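Sorting out the glassware, finally

Sunday, February 27, 2022

I've been promising myself a proper go at the back room since before Christmas, and this weekend I ran out of excuses. It rained all of yesterday, the walk was off, and I'd already cleaned the oven (that should tell you how keen I was to avoid it).

For anyone new, the back room is where I do my ink making. I started with blackberries and a saucepan and it's crept outwards from there. Oak galls, walnut husks, onion skins, a very disappointing attempt with red cabbage that I wrote about in the autumn and which people still send me tips for. Thank you, all of you, but I'm done with cabbage.

The trouble with ink is that you can make it with next to nothing, so you never sit down and think about equipment. You just pick things up. A measuring jug here, a jar there, and then somebody at work is clearing out their garage and you come home with a carrier bag of old chemistry set bits wrapped in newspaper. I'd been keeping all of it in one big drawer. Every time I opened the drawer it clinked, and every time it clinked I winced and pushed it shut again.

So, yesterday morning, everything came out on a towel on the floor. I'd guessed I had a decent amount of glass and I was right, but a lot of it was rubbish. Two beakers had chips in the rim, so they've gone. There was a thermometer that read 15 whatever you did with it. There was also a whole bundle of rubber tubing gone sticky, which took the print off the newspaper it was wrapped in, so I can now tell you the football results backwards.

What's left is a much smaller collection, and I'm pleased with it. I use a funnel every single time, for filtering through coffee papers. I use a beaker and a rod for mixing in the gum arabic, which goes in lumpy if you so much as look away. And then there's the round flask, which I hardly use at all and will never part with. I like how it looks. I'm allowed one thing like that.

The storage took longer than the sorting. My first idea was a wooden rack with pegs, and I did get as far as measuring up, but the one I liked from Remstead was £70 before postage and I couldn't do it. You could buy a great deal of ink for £70. Then I tried shoeboxes, which worked fine except that you can't see what's in them, and I am a person who needs to see a thing or it stops existing. I have bought the same packet of labels three times that way.

In the end I went for plastic bins, the open sort with the sloping front. They were in the Koivisto sale, they wipe clean, and you can reach straight in without lifting a lid. I did wonder if plain white would look a bit like a dentist's, but with walnut ink about the place I'd rather be able to spot a drip straight away.

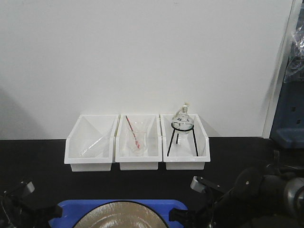
The rule I've settled on is one job per bin. Filtering, mixing, and the flask with its stand. I had a moment of wanting to squeeze the spare bits in as well, but that's how the drawer happened, so they've gone in a box under the stairs and if I haven't missed them by the end of March they can go to the charity shop.

A couple of you asked about the stand. It's just a wire tripod with a ring on top, and it came in the carrier bag with everything else, so I can't tell you where to get one. Try the second-hand places. A round flask without a stand is a menace, by the way – mine spent a year lying in a tea towel like an egg.

I'm still not sure about the funnel. It's on its side for now, and it would probably be better hung up somewhere so it can drain, but that means a hook, and a hook means finding the drill. If you've got a clever way of keeping glass funnels, do put it in the comments. Somebody must have cracked this.

Next job is the bottles, and I'm dreading it. I've been saving little jam jars and old Urlow cordial bottles for ages and they're in every cupboard, half of them with no lid. I've also got the last of the oak galls to boil up before they go dusty, so that may well win. If it does I'll post the recipe, with proper amounts this time and not "a handful", which I know drove some of you up the wall.

Right, the kettle's on and the towel on the floor still needs shaking out.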